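Dimari Soft-Close Cabinet Hinge
Full overlay, for framed and frameless wall cabinets. Made by Kazmi, stocked at Camness.

Fits standard wood doors, including those hung beside an over-the-range microwave.

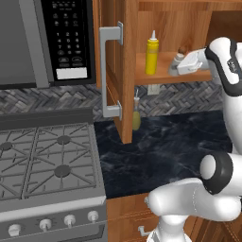
Specifications
Rated life: 3,000 cycles at full door weight. Door weight limit: 9 kg per pair. Adjustment: 3 directions, by screw. Finish: nickel. Closing force is set at the factory — do not oil the damper.
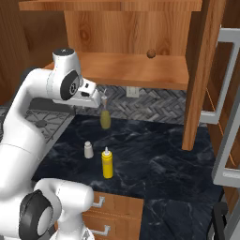
Screws are supplied in the bag. Drill pilot holes before fixing the plate, and keep the cup square to the door edge.

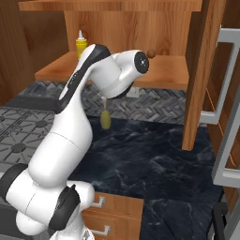

Trade cartons hold 200 hinges and ship from Zusislow. Plates from the May price list still fit.

Page revised July 19, 2022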